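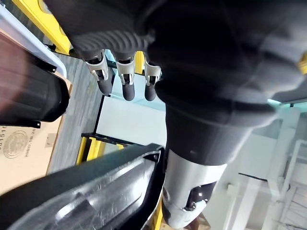

Black plastic trays, one with a glossy scratched recess and small tabs with holes in them.

Opinion | Home & Workshop

2024-07-27
By the Workshop Editor

In praise of the scruffy plastic tray

I own 200 plastic trays and I would happily own more. They are black, shallow and scratched, and every one of them has improved my life more than the tall oak cabinet I saved up for, which now holds coats.

A tray is the best thing you can put on a workbench! Tip your screws into a jar and you will spend the evening fishing about for the short one (always at the bottom, always under a washer). Tip them into a tray and there they are, spread out, and you can slide one up the side with a fingertip. I did this for years with biscuit tin lids before I bought proper ones from Bindell, and I still think the lids were pretty good.

Scratches put people off, and I wish they didn't. A shiny recess covered in fine marks has had things put down in it and picked up again, over and over, and it still does the job. I have a friend who lines hers with felt to keep them smart. Lovely to look at, hopeless for sawdust.

Then there are the tabs. I love a tab with a hole in it. You can hang the tray on a nail, or run a bit of string through, or screw it down so it stops wandering off when you lean on the bench. My old Tovier set had none, and I drilled my own holes in December with cold hands and a bad bit, cracking two of the trays. The newer Trelix ones came with them already moulded, and I was so pleased I rearranged the whole back wall that same night.

Rounded ends matter too. A square corner collects fluff and glue and one tiny nut you can't get out without a cocktail stick. A rounded end wipes clean in one go with a damp cloth.

I know the case for drawers. They keep the dust off and they look tidy when visitors come. But a shut drawer is where my good tweezers went for most of a year, and I walked past them every morning. Put your things out in trays, let the bench look busy, and stack the spares under the sink.

Recent in Home & Workshop
Marchuk shelving, two years on
Why I gave up on jam jars
Sorting 2,910 screws over one wet weekend
Hooks, nails and string: hanging almost anything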